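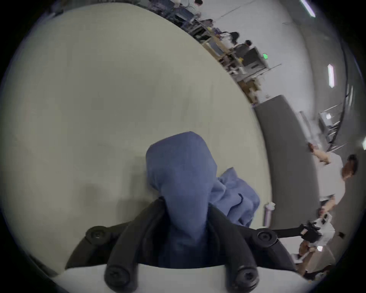 Progress report to the Lalley Education Fund
Student robotics project, Nidthorpe College
Reporting period: second half of the project year

1. Summary

The project remains on schedule and within its approved budget. Students have completed the build stage and are now recording cloth-handling demonstrations with hand-held grippers. Of the 1000 demonstrations set out in the funding agreement, 766 have been recorded and accepted. One item, the supply of replacement finger linkages, has slipped and is dealt with in section 4.

2. Participation

The project was offered to students in the final two years of the engineering program. There were 30 enrolments at the start of the year and 11 students have gone on to the advanced group, which meets after regular classes and is responsible for recording. The remainder continue with the introductory unit on linkages and fasteners.

Supervision is shared between Armelle Arnaud, who leads the project, and Po-yen Yip, who looks after equipment and workshop inductions. Every student in the advanced group has completed an induction and signed the workshop code of conduct.

3. Work completed

3.1 Gripper build
Students assembled the hand-held grippers from the kit drawings, with white housings and black fingers. The first units were too stiff at the outer joints and tired the hand quickly. Évan Rey and two classmates proposed a change to the order in which the screws are tightened, and this has been written into the assembly notes.

3.2 Cloth tasks
Cloth was chosen for this stage of the program. It folds differently on every attempt and students have had to agree on what counts as a finished task. Three tasks are in use: lifting a crumpled cloth clear of the table, moving it to a marked area, and laying it flat. The first two are going well. Laying flat is slower, and a good share of the rejected recordings come from it.

3.3 Review of recordings
Blandine Jacquet has set up a review roster under which each recording is checked by a student who did not make it. Rejections are logged with a short reason. The log has become useful teaching material in its own right and will be supplied with the final report.

4. Matters for the Fund's attention

The replacement linkages ordered from Karamanlidis have not arrived. The supplier has advised delivery in January. Students are rotating the working grippers between pairs in the meantime, and recording sessions have been lengthened to make up the time. No additional funding is sought.

We also ask the Fund to approve moving the unspent travel allowance to consumables — chiefly cloths, screws and finger pads. The visit to Flavthorpe for which it was set aside will now take place by video link.

5. Next period

Recording of the remaining demonstrations, with priority given to the laying-flat task.
Refitting of all grippers once the linkages are delivered.
A short written report from each student in the advanced group.
An open afternoon for families and Fund representatives, beginning at 3:30 pm, on a date to be confirmed with your office.

Questions about expenditure should be directed to Gaëtan Langlois in the college business office, who holds the itemised accounts.

Submitted by Armelle Arnaud, Project Lead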